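Forums Members Search Log in
Last updated: Monday, 16:40

Grasping and Manipulation Board > Methods and Results
Thread: Gremiser result on wrist-view grasping in simulation

a_petridis
The Dullcombe group has completed its first comparison using the Gremiser simulator, and members are invited to comment before the write-up is closed. A policy was trained on 3,000 simulated attempts at grasping long objects, seen from the wrist only. It was then tested against the same policy trained with randomised surface colours. The randomised version failed 19 fewer times over the test set. We regard this as a modest but useful result.
Antigoni Petridis

tolworth_k
Thank you for circulating this. I would ask for caution over the word "useful". A difference of 19 means little without the size of the test set and the spread between training seeds. Could both be given?

a_petridis
The test set held about 400 attempts per policy. Four seeds were used for each. The figure quoted is the difference between the middle two seeds, averaged. The full spread will be in the appendix.

benchnotes
Four seeds is thin. When we ran the Karamanlidis baseline last September, two seeds of the same policy differed by more than that, with nothing changed between them. I do not say the effect is absent – only that the present numbers cannot separate it from chance.

gantry_lower
I disagree in part. The direction agrees with what the Gako users have found on short objects, and a small study that points the same way still has value. The group has not claimed more than that.

tolworth_k
It has value as a pilot. It should be labelled as one. My own concern is with the flat shading: a policy that has never met texture may be helped by almost any variation, and colour would then be getting the credit.

a_petridis
Both points are accepted. We shall call it a pilot in the title and run 30 seeds for each condition. A third condition, with lighting varied and colour held fixed, will be added to meet the concern on shading.

benchnotes
That would settle my objection. Please post the failures by type as well – a missed approach and a slipped grasp should not share a column. 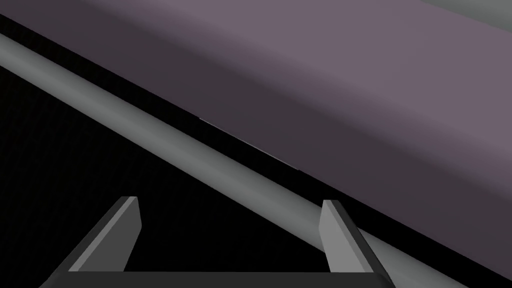

What does randomising surface colours mean in this kind of training?
The simulator gives objects and surfaces new colours from one attempt to the next, so that the policy learns to rely on shape and position and is less likely to depend on one particular colour.

Related threads
Reporting spread between seeds
Karamanlidis baseline: known problems
Gako short-object results
Lighting settings in Gremiser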